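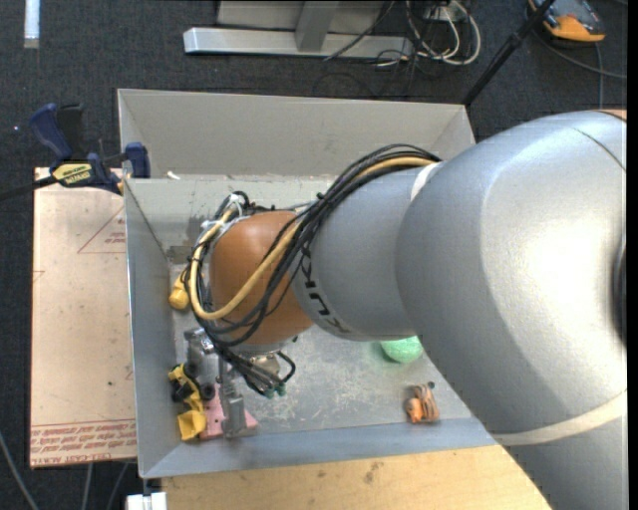

My mother kept one deep bin by the back door, and into it went everything the house couldn't place – mittens, jar lids, the good scissors, once a library book that stayed lost until December. I have come around, slowly and after years of buying dividers, to her way of thinking.

A big open bin forgives you. You walk past with your arms full and drop things in, and the floor is clear, and you can get on with supper. My neighbors swear by the drawer system from Ornum, with its 30 little compartments, and I admire it very much when I visit. But I know myself, and by the second week I'd be stuffing batteries in with the ribbon.

Yes, you have to dig. I rather like the digging – last month I went in for string and came up with a tape measure I'd already replaced twice.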